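Lecture 7: Can a machine fold the laundry yet?

Reading for this part: Kiiskinen, chapter 2.
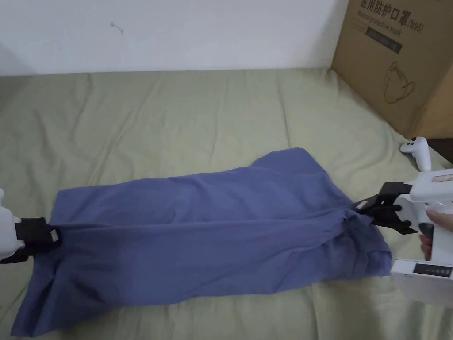
Folding is hard for robots mainly on account of the cloth. A plate keeps its shape when lifted; a shirt does not. With both ends pinched and pulled tight, the fabric still bunches near one grip, and a corner hangs loose.

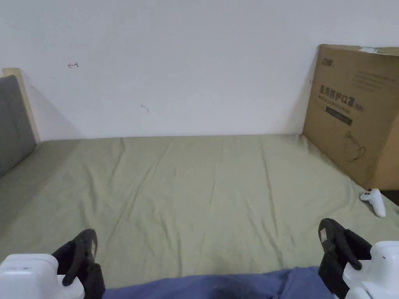

Department of Automation, Idness College

Course notes: Liam Breathnach

A flat sheet is no easier. Wrinkles change how it looks from one moment to the next – and a program has to find an edge before it can fold anything.

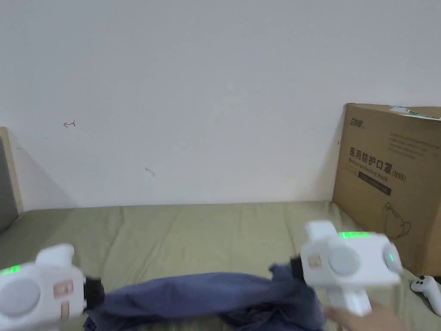
Progress is real but slow. In our Diseck trial, 175 of 189 grasps held, yet few led to a neat fold.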